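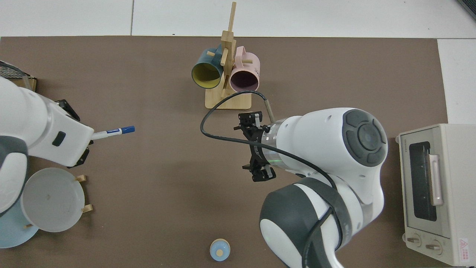 *The two-arm table with a kitchen set laid out. Left gripper holding a marker, right gripper open, mug rack at the back.*

# Fakon demonstration set: frequently asked questions

Last revised 14 Jun 2020

These are the questions we get by email, plus a few we think people should be asking and mostly don't. If you came for a sales pitch, try somebody else's page.

## What is Fakon?

A collection of recorded demonstrations on a two-arm table. A person drives both arms through a task, we record the camera views and the joint positions, and the recordings go to a learning system that tries to copy what the person did. Dirkska runs the table and does the recording. Fultora trains on the results. The two groups don't always agree about what the results mean, and you'll see some of that below.

## How much data is there?

The current release has 241 recordings. We started with more. Each one is a single attempt at a single task, start to finish.

Please don't compare that number with anyone else's number. One group counts a recording, another counts each grasp, another chops a long session into pieces and counts the pieces. I've seen the same afternoon of work reported three ways.

## Is that enough to train something useful?

For one narrow task on one table, maybe. For "kitchen tasks" as the phrase is normally used, no, and I'd be suspicious of anybody who said otherwise.

## What objects do you use?

Ordinary ones. Mugs and a rack, plates, lids, caps, markers, a toaster oven. We buy duplicates of whatever might break and keep a written list of what was on the table for each session.

The list sounds more varied than it is. Two mugs in different colors are two mugs. A model that handles both may have learned something about handles, or it may have learned that the thing to grab is usually next to a wooden post. You can't tell which from a success rate.

## Why is there clutter on the table?

Partly to make the task harder, and partly so there's something to check against later. If every object on the table is part of the task, a model can do well without ever choosing between them.

Clutter can fool you too. Our early sessions had the extra objects in nearly the same spots every time, so they worked as landmarks. We dropped most of those sessions. The ones we kept are marked `fixed_layout` and you should leave them out of anything you plan to publish.

## Do both arms do something in every recording?

No. In a good share of them one arm does the work and the other waits. People see two arms and assume two-handed skill. Check the `arms_used` field before you claim any. A recording where the left arm moves a marker while the right arm stays open and still is a one-arm demonstration with an expensive spectator.

## Who drives the arms?

Trained operators. Each one does 60 practice runs before anything is kept. Even so, you can tell them apart by how they approach a mug, and I suspect a model can as well. Operator codes are in the metadata so you can split by person. Hardly anyone does.

## Do you keep failed attempts?

Yes, in a separate folder, with a short note on each. A drop, a missed grasp, a cable snag, an operator who forgot the task halfway through.

Fultora asked us to remove these and send only clean runs. We said no. A set with no failures in it teaches nothing about recovering from one, and it gives readers a false idea of how hard the table is even for a person.

Recoveries are a gray area. If an operator fumbles a lid and picks it up again, that's kept in the main set with `recovery: true`.

## What counts as success?

Whatever the task sheet says, word for word. "Mug on peg" means it hangs by the handle after the gripper lets go. Resting on the base doesn't count.

Two people label each recording without seeing the other's answer. When they disagree we mark it disputed and leave it that way. We used to settle disputes by discussion, which mostly meant the more stubborn person won.

## What about see-through and shiny objects?

They're in there, and results on them are poor. Frosted lids are bad. The oven window is bad in a different way. If your method relies on depth readings, look at those by eye before you trust them.

## Has anyone trained on this and gotten good results?

Fultora reports that its model, Ruppert, does well on the mug tasks. I've watched it, and it does, on our table, with our mugs, under our lights. We then moved the rack to a part of the table that's thin in the data and ran 200 trials. It did much worse. Both of those things are true and only the first tends to make it into slides.

## Can I skip the demonstrations and use simulation?

You can try. Hanging a mug by its handle is largely a contact problem, and I haven't seen a simulated peg I believed. Opinions at Dirkska differ on this.

## Will more data fix the problems?

Some of them. More of the same data won't. Another 230 recordings with the same rack in the same corner would raise our total and change very little. We'd get more from a second table in a different room, and we don't have one yet.

## When is the next release?

November, if the relabeling is done. If it isn't, later. We won't ship with the old labels.

## Can I contribute recordings?

Only if you have the same arms and grippers and will send the raw files. We don't take video alone. We also need:

- the object list for each session
- an operator code for each recording
- every failed attempt, including the embarrassing ones

The last item is where most offers end.

## Can I use it in a product?

Read the license first. It allows research use, and product use needs a written agreement. Apart from the license, I'd advise against it. The data was gathered on one table by a handful of people who knew exactly what was supposed to happen next, and your customers' kitchens won't be like that.

## I found a bad label. Where do I send it?

Use the corrections form, with the recording number and the time in seconds. Fixes go out with the next release, and the old label stays in the change log.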